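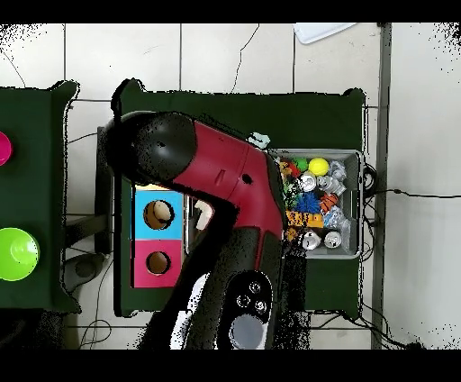
Automated Sorting at the Returns Depot: Staff Discussion

Tinddale Staff Forum > Operations > Returns and Refurbishment

Posted by osindelar (Otakar Šindelář, Operations), 9:15 a.m.

Colleagues in Returns are advised that the sorting arm will remain in use through the end of May. During this period the 11 members of the bench team will keep their present grade and hours. Two positions per shift will be reassigned from hand sorting to inspection. Comments on the arrangement are welcome in this thread and will be forwarded to management.

Reply from bench_north, 9:52 a.m.

I wish to record a concern. Hand sorting allowed for conversation and for changes of posture. Inspection is seated work, and the person assigned to it must watch the arm for the length of the shift. I request that the inspection period be limited to 40 minutes before rotation.

Reply from lkratochvil (Ľubica Kratochvíl, Staff Representative), 10:20 a.m.

I support the request for rotation. I do not agree that hand sorting was the better task. Of the 28 comments I received in the last staff survey, the largest share dealt with sore wrists and shoulders from reaching into bins. The reassignment should be judged with that in mind.

Reply from dakus_line, 10:41 a.m.

The mixed bins remain the difficulty. Cans, plush toys and balls arrive together, and a person separates them without thinking about it. At the Dakus site the soft items were set aside by hand before the bin reached the arm. That step was never entered in anyone's job description — it was simply expected.
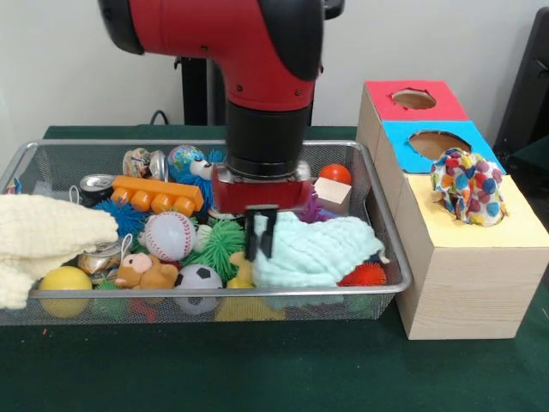

Gripper over the knitted cloth in a mixed basket of toys and cans.

Reply from osindelar, 11:05 a.m.

The point concerning unrecorded work is accepted. Any sorting carried out ahead of the arm will be listed as a duty and counted in the shift plan. The rotation request has been sent to the Ondrejka office, which prepares the schedules.

Reply from bench_north, 11:30 a.m.

Thank you. I would ask that the duty also appear in the training record, so that it may be considered at grading. I remain unconvinced that the positions will be kept after May.

Reply from lkratochvil, 11:48 a.m.

The written notice covers grade and hours for the present period only. I have asked for a statement on the months that follow and will post it in this thread when it is received.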